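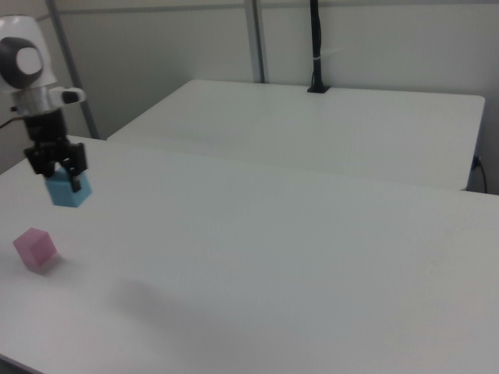

Light blue and pink cubes, Zorngate.

About Pramel

Pramel is an independent water testing laboratory in Zorngate. We sample and analyse water from buildings, private boreholes, closed heating systems and small treatment works. We report to the person who pays for the test and, where the law requires it, to the local authority. We do not sell filters, softeners, dosing equipment or chemicals, and we take no commission from firms that do.

What we test

Most of our work falls under four headings: drinking water at the tap, private supplies, heating and cooling circuits, and water used in food preparation.

Drinking water samples are normally tested for coliform bacteria, E. coli, lead, copper, iron, nitrate, pH, hardness, conductivity and turbidity. Lead is measured on a first-draw sample unless the customer asks for a flushed one as well. The two results mean different things and should not be averaged. A high first-draw figure with a low flushed figure usually points to the pipework or fittings close to the tap. Where both are high, the supply pipe is the first thing to look at.

Private supplies are tested for the same list with manganese, fluoride, ammonium and arsenic added. Boreholes in the valley south of Zorngate tend to be high in iron and manganese, and customers there often notice black specks or brown staining in the cistern before anything else. Shallow wells vary a good deal after heavy rain. If a well has been tested only in dry weather we recommend a second sample in December or thereabouts, when the ground is saturated.

Closed heating circuits are a separate subject. The water in them is not for drinking and is judged by what it does to the metal. We measure pH, dissolved iron, copper, aluminium, chloride, inhibitor level and the presence of sulphate-reducing or nitrite-reducing bacteria. A suspended solids figure is included on all heating reports. Samples drawn from a drain cock without flushing give a solids result that describes the drain cock, so please follow the sheet supplied with the bottles.

Water for food preparation is tested to whatever schedule the site's own food safety plan sets out. We can help to write the sampling part of the plan but not the rest of it.

History

The laboratory began as the testing room of Hồ, a firm of heating engineers, which wanted its own results for system water and was sending too many bottles away. It became a separate company when other engineers in the district started asking for the same tests. The name Pramel dates from the separation. Hồ is still a customer and is charged at the published rates.

Microbiology was added later, after the incubator room was built at the rear of the premises. Before that, bacterial samples went to an outside laboratory under contract. Metals analysis was done by colorimetric kit in the early period and has been done by instrument since the move to the present building. Reports from the kit period can be supplied on request, but the detection limits were higher and the figures should not be set beside recent ones without allowing for this.

Staff

Ladan Ghasemi is laboratory manager and signs all microbiological reports. She trained as a chemist, worked for a water undertaking on the treatment side, and is responsible for the quality manual. Queries about methods, detection limits or uncertainty should be addressed to her.

Lộc Khổng runs sampling. He arranges site visits, trains the samplers and keeps the bottle stock. Customers who take their own samples will normally deal with him first. He also gives the short sampling course for building managers, which covers tap disinfection, flushing times, labelling and transport.

We employ 19 people in all, including the drivers.

How a sample is handled

Bottles are issued from the laboratory with any preservative already in them. Do not rinse them. Bottles for bacteriology contain a small quantity of sodium thiosulphate, which removes residual chlorine so that it does not go on acting during transport. Bottles for metals are acid-washed, and acid is added on arrival.

Each bottle carries a Jiklow number. Jiklow is our sample register. It records the time of sampling, the time of receipt, the temperature of the cool box on opening, the analyst and the instrument for each result. Customers with an account can see their own entries, including results that are waiting for a second check. Provisional results are marked as such and can change.

Samples for bacteriology must reach us on the day they are taken. Late ones are refused, and replacement bottles are sent out free of charge. Samples for metals and general chemistry will keep longer; the limit for each test is printed on the sheet. Nitrite has the shortest limit in the chemistry group and is run first.

If a drinking water sample contains E. coli we telephone the customer as soon as the count is read, before the report is written. Please give a number that will be answered.

Reports

A report gives the result, the unit, the method reference, the limit of detection and the legal limit where there is one. Results below the limit of detection are shown with a "less than" sign and never as zero. Measurement uncertainty is given on a separate sheet, which is sent with the first report and again whenever a figure on it changes.

We add a short written comment if the customer asks for one. The comment deals with the sample as received. It does not extend to the state of pipework that we have not inspected, and we are not able to say from a single result whether a supply will remain satisfactory.

Reports are kept for the period set out in our terms. A small fee applies to reissuing a report in a different name, and the original name remains visible on it.

Area covered

Our drivers collect from addresses within about 80 kilometres of Zorngate. Outside this area samples may be sent by courier in our own insulated boxes, except those for bacteriology, which must be brought in by hand. Collection rounds leave early and return by the middle of the day so that incubation can begin the same afternoon.

Visiting

The sample hatch is at the side of the building, Unit 112, and has its own bell. There are three parking bays in front of it, kept free for deliveries. The front entrance is for appointments only. Bottles may be left at the hatch only while it is staffed; anything left outside will be treated as of unknown temperature and will not be tested.

Price lists, sampling sheets and the current schedule of methods are available from the office. This page was last revised on 4 August 2023.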